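**Shirts, folded while you wait**

Skuveck has a library, a bakery and, as of May, a drop-in evening for people who can't fold a shirt. It turns out to be a large group.

The sessions were started by Friederike Baumgart, who spent years behind the counter at the Bartoš dry cleaners and says she has seen what people do to knitwear when left alone with it. Admission is $3. Participants bring clean clothes from home, and four long tables are put out for them at 5 p.m.

The first evening drew more interest than the town's budget hearing, which dealt with a mere $3,760 for new benches and finished early. Baumgart teaches a single method, sleeves in and then thirds, and takes a dim view of rolling. "Rolling is for posters," she told one man, who unrolled his pants.

Black clothing is saved for late in the session, when seams are harder to find and tempers shorter.
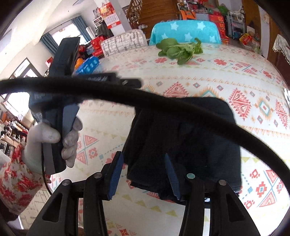
*A folded black piece on one of the patterned tablecloths in Skuveck.*

Fitted sheets come up next month. Baumgart has set aside two evenings for them — the second, she says, is for people who walked out of the first.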